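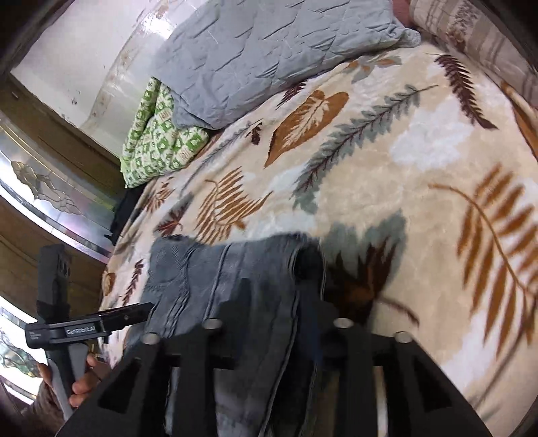 How many pairs of hand-held grippers should a small team buy in year one? Two to start with, a third only when the first two are busy all day.

Right, thread. I've had the budget sheet open since 7am and I keep getting the same messages, so putting it all in one place. We're a small outfit, laundry and bedding tasks mostly, in people's own homes. Your numbers will differ.

First thing. Budget per pair, never per gripper. Everything we do with cloth needs both hands. One gripper in for repair = the pair is off the job. I costed singles last year and got it badly wrong.

Quotes we got, per pair, before tax:
Wavlow 700
Kesto 402 (no case, no charger)
Osagie wouldn't quote under ten pairs. Fine. Bye.

Kesto looks like a steal till you add it up. Charger and case are another 129 together. Still cheaper than Wavlow, but the gap shrinks and you're placing two orders insted of one.

Spare fingertips. Put them on their own line. They go on denim first, all those seams and rivets. We swap a set long before it looks worn becuase by then the grip on thin stuff (pillowcases, tea towels) has gone off.

Tips are 70 a set from Kurka and they fit the Kesto. They don't fit the Wavlow. Ask me how many I ordered before checking.

Ok it was six sets. Heriberto Zavala has them in a drawer and brings it up at every planning call.

Storage! Forgot storage completely the first time round. Footage piles up quicker than you'd think and you want two copies. Work out your hours per week before you buy any drives. I did it the other way about.

Someone asked about insurance. Check whether your policy covers kit in other people's houses. Ours covered the office and the van and stopped at the front door. Got it sorted with one phone call but it did push the premium up, so that's another line.

Paying people. This is the biggest number on my sheet by miles and it's the one folk leave till last. Kit is a one-off. Hours aren't. If the money's tight buy one fewer pair and pay for more time.

Also pay for the set-up. Making the bed look slept in, getting jeans out of the wardrobe, putting it all back after. It's work. We count it from the minute they start moving stuff about.

Yolotzin Bautista does our scheduling and she's made me add a line for travel between homes. I'd put nought. Nought!! In a city this size.

Things I'd cut if I had to:
- branded cases (any padded bag does)
- the extended warranty, read the small print, tips and straps weren't in it
- a second charger per pair. One's enough if people plug in at lunch

Things I wouldn't cut:
- a spare strap for each gripper
- half a day's practice for anyone new, paid
- lens wipes. Pennies. Just buy loads

Question from the replies, rent or buy? We rented for the first month and I'm glad we did, found out which grip size people could hold for a whole morning. After that the rental would've passed the price of buying by spring. Rent to choose, then buy.

Another one, second hand? Would for the cases and drives. Wouldn't for the grippers, not unless you can try the trigger yourself. A sticky one slows every single fold.

Lead times. Wavlow said three weeks, took seven. Kesto said five and took five. If you need it for January order in November, December is a dead loss, half the suppliers shut and the other half don't answer.

Do yourself a favour and write down what you're buying it FOR before you look at a single price. Ours says: trousers, towels, pillowcases, throws. Crockery is on there with a question mark. I knocked two items off the wish list just from reading that back.

Contingency, I put ten percent and used all of it by month four. Going with fifteen this time. Heriberto wants twenty, we're still arguing

Will post the blank sheet tonight when I've taken our rates out of it. Column F is broken, I know, don't message me about column F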